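Last updated: May, 4:30 p.m.

Drondmont library to move lost property and donations under one roof

The public library in Drondmont will combine its lost property desk and its donation counter in a single ground-floor room next month, ending an arrangement that has sent visitors back and forth between two floors.

The change is part of a wider plan for the building, which opened in 1845 as a grain exchange and was turned into a library much later. The upper floor will close for repairs to the roof timbers, and everything now kept there has to go somewhere else. Local history papers will be stored at the Stestmont branch until the work is finished. The map collection will stay in Drondmont but can be seen only by appointment.

Under the new rules, items left in the library will be held for 30 days. The old limit was 16 days, and staff said it was too short for people who visit only once or twice a month. Anything not claimed in that time will be offered to the charity shop on Haverford Street. Keys, phones and bank cards are handled separately and go to the town office at the end of each working day.

The library logged 179 lost items last year. Umbrellas and gloves made up the largest share, followed by reading glasses and children's water bottles. Fewer than half were ever collected. Owners will be asked to describe an item before it is handed back, and a signature will be needed for anything of value.

Donations will be taken during normal opening hours. The library accepts books in good condition, board games with all their pieces and clean household goods for the yearly sale. It does not take encyclopedias, magazines or electrical items – these can be left at the recycling center on the Stestmont road. 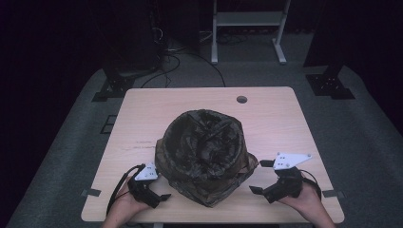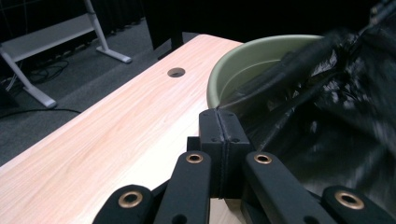
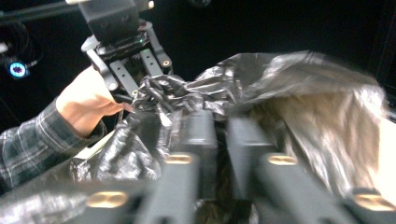

The yearly sale will go ahead as planned, although it moves from the upper floor to the reading room. Doors open at 10 a.m. and entry is free. Money raised will go toward new shelving for the children's section, with any remainder set aside for the mobile library that serves Drisemia and the farms beyond it.

Repairs are expected to last through the fall. The side entrance will be closed while scaffolding is in place, and visitors with strollers or wheelchairs should use the ramp at the front. Books can be returned at any time through the slot beside the main door.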